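Section 4: Packing cups and beakers in the Udden picnic box

Read Section 3 first if the dividers have not been fitted. The steps below apply to the Udden and to the larger Skusetti box. The Gwynne has no cup tray, so go to Section 6.

Before you start

You will need:
the cup tray (part 1249)
one cloth for each layer of cups
a dry tea towel

Wash and dry all cups before packing. Put the lid of the box to one side and do not rest anything on it.

Caution: The cup tray holds a maximum load of 200 g in each well. Do not pack full or part-full cups.

Packing the cups

1. Set the box on a level table or worktop with the catches facing you.

2. Lower the cup tray into the left-hand side until it sits on the two ledges. It should not rock. If it does, lift it out, turn it round and try again.

3. Spread a cloth on the table next to the box. Small creases do not matter, but shake out any crumbs or grit.

4. Lay the first cup on its side on the cloth, near one edge, with the mouth clear of the fabric.

5. Fold the near edge of the cloth over the cup and roll once. Leave the handle, if there is one, on the outside of the roll.

6. Place the wrapped cup in a well with the rim towards the middle of the box.

7. Repeat for the remaining cups. Fill the back row first.

8. Close the lid and press both catches down until they click.

Note: Cups taller than 16 cm will not fit under the lid. Carry them in the side pocket. 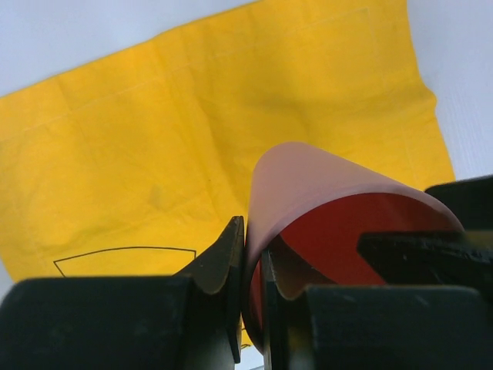

Photo: Brurer

A cup on its side on a yellow cloth, as in step 4. Any soft cloth with a hemmed edge will do, including one with a printed design. Wash new cloths separately before first use, as strong colours can run.

Unpacking

1. Open both catches and lift the lid straight up.

2. Take out the front row first.

3. Unroll each cup over the table. Do not pull the cloth by its corner.

Care of the cloths

Wash at 30 degrees with similar colours. Do not use bleach, which leaves pale patches. Dry flat or on a line. Iron on the reverse if the cloth has a print.

Do not store damp cloths in the box. If the box smells musty, leave it open overnight in a dry room and wipe the tray with warm soapy water.

For replacement trays and catches, see Section 9.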